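Silence to Cost Extra at Pledwood Retreat House

CIRNDEN — The retreat house at Pledwood, where guests have been coming to say nothing to one another for 18 years, will start charging more to those who would like to say nothing in a group.

The new rates come in with the spring program in April. A weekend of solitary silence stays as it was. A weekend of shared silence, held in the long room with the good cushions, goes up by $49, a sum the house describes in its newsletter as "an energetic contribution toward the heating."

The change follows a winter in which the long room was booked solid and the boiler gave up twice. The newsletter puts the repair bill at $2,000 and invites readers to regard it as a teacher.

Also new is a full moon descent, an overnight sitting in the root cellar behind the main house. Guests go down at dusk with a blanket and a flask of nettle tea and come up at sunrise, having met whatever they met. Potatoes formerly kept there have been moved to the porch.

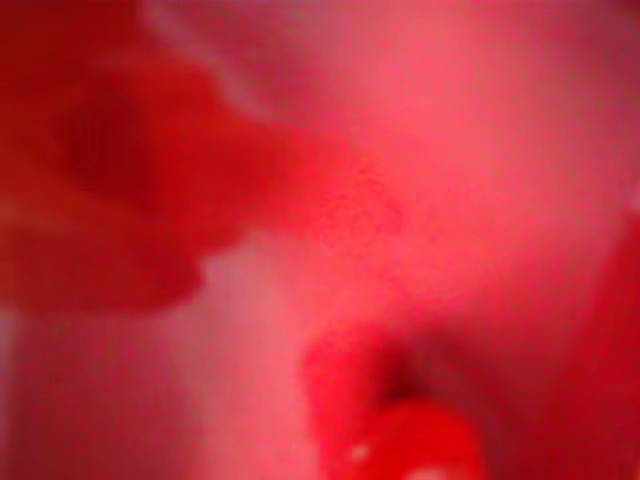

Several regulars wrote in to the newsletter's letters page to say they had been sitting in the cellar for years without paying, and one asked whether past descents could be counted toward a discount. The house replied that the cellar remembers everyone, but the booking system does not.

Not all of the program is dark. The morning chanting circle continues on the lawn, weather permitting, and the bell walk to Eswood has been extended by a mile to take in the spring at the bottom of the hill. Walkers are asked to ring only their own bell. Last season's walk ended with some feeling on this point, and a sharing circle was needed before lunch could be served.

The house has also settled the matter of the gong, which neighbors on the Eswood side had described as "penetrating." It will now be struck at 7 a.m. instead of 5, and with the softer of the two mallets. The dawn meditation will still begin at 5, in the hope that people who have come to be awakened can manage it without help.

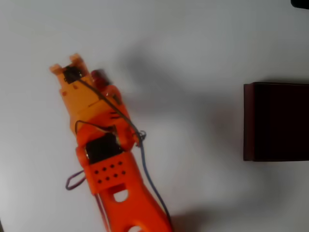

Places on the first full moon descent are limited by the size of the cellar, and the waiting list stood at 91 names when the newsletter went out. Those who miss out are offered a home version: a recorded introduction, a candle and a sheet of instructions for sitting in a closet. The sheet recommends telling the rest of the household first.

Bookings open at noon on the first of the month. Guests staying for shared silence should bring warm socks, an open heart and the balance in full. Phone inquiries are welcome between 2 and 4 p.m., when someone at the house is permitted to speak.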